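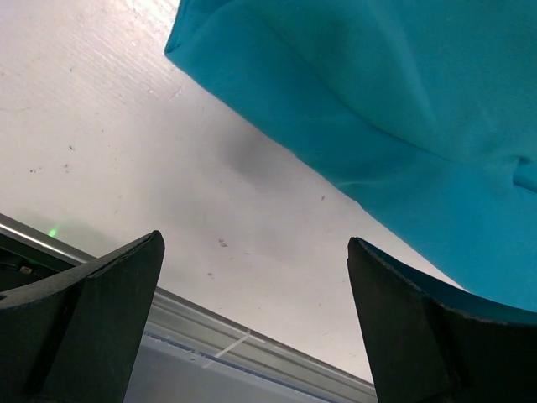
Home | Bench Notes | Equipment | Archive | Contact

Comparing two finger sets on cloth: Flenero and Lonadix

Over the winter I undertook a comparison of two parallel finger sets on a task that both suppliers list as supported, namely the lifting of a single flat cloth by its corner. The results are recorded for colleagues who are weighing a similar purchase.

Each set was given 200 attempts, divided evenly among 4 fabrics. The arm, the wrist camera and the controller settings were unchanged throughout. An attempt was counted as successful if the corner was held clear of the table at the end of the lift. Karine Landry scored all attempts from the recordings and was not told which set was fitted.

The Flenero fingers missed the corner on 30 attempts and the Lonadix fingers on 9. Most of the Flenero misses occurred on finely woven fabric with a narrow hem, where the tips slid over the edge without gathering it. On terry cloth the two sets could not be distinguished.

Two qualifications apply. The Lonadix set is slower to change over, and its mounting screws required retightening twice during the trial. The blunt tips favoured by both makers also occupy a good deal of the wrist camera's view at close range, and the corner detector performed poorly whenever the hem passed behind a finger. Edem Ametepe has proposed tilting the camera bracket towards the centre line, and a revised bracket is to be printed in December.

Table colour merits a separate note. A pale, glossy top produced reflections that the detector occasionally labelled as fabric edge. A matte grey mat has been ordered and the fine-weave portion will be repeated on it, with the Asante controller in place of the present unit.

Scoring sheets are available on request.

Contact | © Bench Notes | Back to top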